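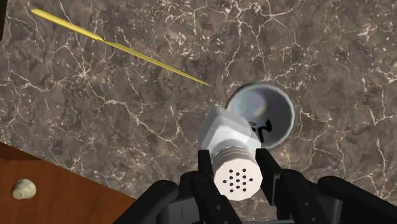 Salting early, and other things we learned over the summer

If you only change one thing about the way you cook this autumn, salt your food sooner! We have been banging on about this at the Romura supper club since spring, and after the last few months of trying it on everything from chicken thighs to courgettes, we are more convinced than ever.

It started with a tray of roast chicken. Half the pieces were salted the night before and left uncovered in the fridge, and the other half were seasoned just before they went into the oven. Same birds, same oven, same tin. The early ones had crackly skin and were seasoned right through to the bone, and the late ones tasted of salt on the outside and not much in the middle. Everyone round the table picked the same plate, and there was a bit of a scramble for the last piece.

So we kept going. Tomatoes are lovely with a pinch of salt 18 minutes before you eat them (long enough for the juices to run, and please mop those up with bread). Aubergines didn't seem to care either way, though we know some of you will write in about that. Cabbage was the big surprise. Shred it, salt it, squeeze it with your hands for a minute or two and leave it in a bowl while you get on with everything else. It goes soft and sweet and needs nothing more than lemon and a spoonful of yoghurt.

Beans deserve a word of their own. Plenty of us grew up being told that salt in the soaking water makes them tough, and we found quite the opposite -- the salted ones came out creamy, with far fewer split skins. We used the big white beans from the Derese growers, which are back in the shop from October, and we can't wait.

A few practical notes, as several of you asked. Fine salt packs down more tightly than flakes, so a teaspoon of one is a good deal saltier than a teaspoon of the other. Go gently when you swap. Mushrooms are better salted late, once they have started to brown. And if you are making a stew that has to bubble down for hours, hold some of the salt back until the end -- you can't take it out again, as those who came to the June lentil night will remember.

Pepper is a different matter and we still can't agree on it. The Grolen Road kitchen puts it in at the start with the onions, where it turns mellow and warm. The rest of us like it right at the end, when it still has some bite. Try both and tell us!

The next supper is all about pulses and greens, with 38 places and six dishes to share. Bookings open to members first at the Sivaser Street counter, and any seats left over go on general sale on the 31st. Bring a tub for leftovers.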